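Used server chips for a home box – worth it or not?
Forum > Hardware > Buying and Selling

drultar_dan
Posted 2024-09-15
Looking at a home file server and everybody keeps telling me to buy old Xeons from office clear-outs. The Zandach shop wants 58 dollars for a board, chip and cooler. Sounds too cheap. What's the catch?

pluggedin58
The catch is your power bill. I ran one of those from July on and it was the hungriest thing in the house after the fridge. People quote the purchase price and go quiet about the rest.

mossyledger
Did you measure it at the wall or are you guessing? Mine sits idle most of the day and I can barely find it on the bill. Depends a lot on the board and how many drives you hang off it.

pluggedin58
Measured, with a meter, for 10 days. It never dropped below 100 watts. Maybe your board is better than mine, but I'd want to see your numbers before I told a beginner not to worry.

Brernurau_Bob
I don't buy the "tested and working" label either. Tested how? Turned on once? I asked the Jafri seller what they ran and got a one-word answer: "diagnostics."

mossyledger
Chips rarely die, though. Boards do. I've bought 5 used processors and every one was fine. The boards, well – two went back.

drultar_dan
So buy the chip used and the board new?

Brernurau_Bob
Good luck finding a new board for that socket that isn't a no-name one. Whatever you do, ask for a picture of the actual chip with the print facing up, and read the model off it yourself. Listings get copied and pasted.

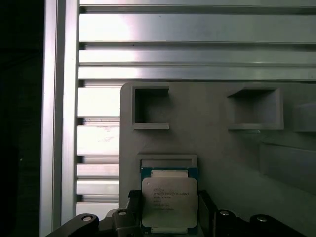
Then look up that exact model against the board's support list before you pay. Sellers will tell you "it fits" – they mean it goes in the socket. Whether the BIOS knows what it is, that's on you.

pluggedin58
Agree with that much. I'd still get a small used desktop and skip all this.

mossyledger
And run out of drive bays in a year. We've had this argument before.

drultar_dan
Asked Zandach for the board revision. No reply yet.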